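Wrist cam on a hand-held gripper, wide lens or narrow?
Posted in Grippers & End Effectors

Everett Brannigan
Hi all. Trying to choose between two camera setups for a hand-held gripper and going in circles. Both are on the same Plakham handle, same fingers. Setup one is a Jesteo module with the wide lens, 115 degrees. Setup two is an older Escobedo unit, a lot narrower, nicer colour, but I lose the fingertips once they open past halfway. Job is small parts off a bench, nuts, clips, that sort of thing. Tracking drops out on both but at different times and I can't work out the pattern. Exposure on auto. Budget is not huge, been at this since April and I'd like to stop buying lenses. Which one would you keep?

Trinity Strickland
Wide one. Had basically the same choice last winter, went narrow first, regretted it. If the tips leave the picture at full open you've got no idea where the jaw is right before the grasp, and that's the bit you need most.

Couple things to check before you spend anything:
Lock exposure. Auto will hunt every time you go over a pale surface.
Lock white balance too while you're in there.
Tilt the mount. I went 10 degrees further down than the Plakham default and got the tips back without loosing the far side of the bench.
Redo calibration after you tilt, obviously. I forgot. Wasted an evening.
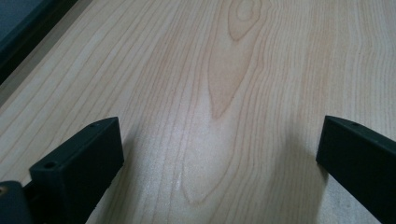

Finger visibility at full open is the test I'd run before any tracking numbers. Bare bench, jaws wide, grab one still from each camera and compare. Mine has both black tips in view with a big gap between them, and wood grain over nearly everything else. Watch for glare too, there's a small bright spot on the wood low down between the fingers, and a clip lying right there could be a pain to pick out. Matte mat might sort it, haven't tried one yet.

For the dropouts I'd suspect the bench before the camera. Stick some tape marks or printed tags round the edges and run it agian. Report back eh.

gurkidard_fan
keep the narrow one and get a Gurkidard controller, the camera doesnt matter that much imo

Trinity Strickland
Controller won't fix a fingertip you can't see. Nice controller though.

Everett Brannigan
Thanks Trinity. Exposure locked, tilt done, tips are in view on the Jesteo now. Still get a dropout when I come in low and fast. Tags next, printer's out of toner so give me a bit.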